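**To:** handheld-demos list
**From:** Filipa Bragança
**Date:** 11/6/20
**Subject:** Re: cloth demos, what counts as a bad one?

Quick reply, between two other things, sorry.

On 'Re: cloth demos', Estíbaliz Sepúlveda wrote:

> Hi all,
>
> We've gone through the first lot from the Pladstead flat. 793 kept out of the 1000 we asked for. Most of the rejects are cloth. Either the person whips the tool round so fast that tracking drops out, or they grab such a thick wodge that the jaws never close properly.
>
> Two questions. Do we throw away anything with blur in it, or only where tracking is lost? And does anyone have a rule for how much cloth to pinch? Our people keep asking and I keep making it up.
>
> Also is Jivero still the right place to upload or has that moved again?
>
> Estíbaliz

Blur first. Don't bin on blur alone, please. We did that in May and lost loads of perfectly good lifts. Cloth people move fast at the start of a lift, that's just how you pick up a sheet. What I look at is the jaws. If they're sharp and I can see what's between them, it stays, even if the room behind is mush. Tracking lost for good = bin. Tracking lost and back again = flag it, Brandão's script can usualy patch it.

Pinch. Our rule is one fold, between the pads, with the end of it showing. Not a fistful. If they miss, open, back off, go again, and leave the miss in the recording. The retries are useful to us, the policy needs to see them. Don't let them use their free hand to feed the cloth in!! Had a whole afternoon of that from one person and all of it went.

Speed. I tell people to count up to three in their head before they lift. They feel daft but it helps. Turning the wrist is fine, tilting is fine, just not both at full tilt in the first second.

One from our side so you've got something to show your lot:

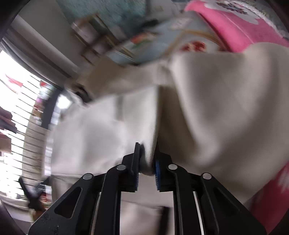

*Keep. Room streaked and well tipped over, but jaws clear and a single fold of the pale cloth held between them.*

Would have gone in the bin under the old rule, that one. Pink fabric in the background doesn't matter either, leave rooms as they are.

Uploads: Jivero is still right for handheld. Remote control sessions go to the Trutasov folder now, and keep the 2 apart becuase the timestamps don't match. Will send the new path when I've found it.

Can you hang on to the rejects till I've had a look? Even the wodgy ones.

Filipa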